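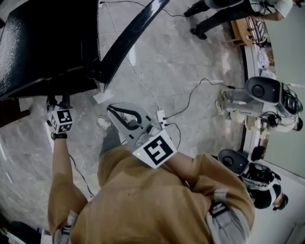
Speaker notes: Looking after a marble tile floor
Danica Dumitrescu
March 2022

Print this page
E-mail this page

Start with who I am. I look after floors and furniture for Hetora, mostly shared rooms and front halls. Thank Akosua for setting up.

Say early on that marble is soft compared with what people walk into it on their shoes. Grit does most of the damage. A sneaker with a bit of gravel stuck in the sole will leave a line you can see from the door when the light is low.

Grey marble with white veining hides dust well, so people leave it too long. Get down and look across the floor toward a window or a lamp. Dull patches show up in the reflection before they show up in the colour.

Daily: dry microfibre mop, no spray. Pick up scraps of paper by hand first, or the mop just pushes them under the furniture.

Weekly: damp mop, neutral cleaner, 2 buckets. One for the cleaner and one for rinsing. Change the rinse water when it goes grey. No vinegar and no lemon. Somebody will ask about vinegar. It etches the stone and the mark has to be polished out.

Pause here for questions on cleaners.

Next part is tables. Lift, don't drag. Two people for anything large, one at each end, and grip under the edge of the top. A glossy black top shows every fingerprint, so wipe it after you've set it down. Check the feet before you move it back. Felt pads pick up grit and should be changed when they feel rough.

Cables. Coil them before you mop. A cable left across the tiles traps dirty water along its length and you get a tide line. If it has to stay out, mop up to it, lift it, dry underneath.

Tell the Promatville story if there's time. Front hall, 300 tiles, polished in January, and a cabinet was dragged across it a week later. The repair quote was $3,000. Vlasta has the quote if anyone wants to see how it was broken down.

Sealing: put a few drops of water on a tile and wait ten minutes. If the spot goes dark, it needs sealing. Test by the door and again under the table, as they wear differently.

Hand out the Kanent sheets at the end. Živko is taking names for the polishing session.

Print this page
E-mail this page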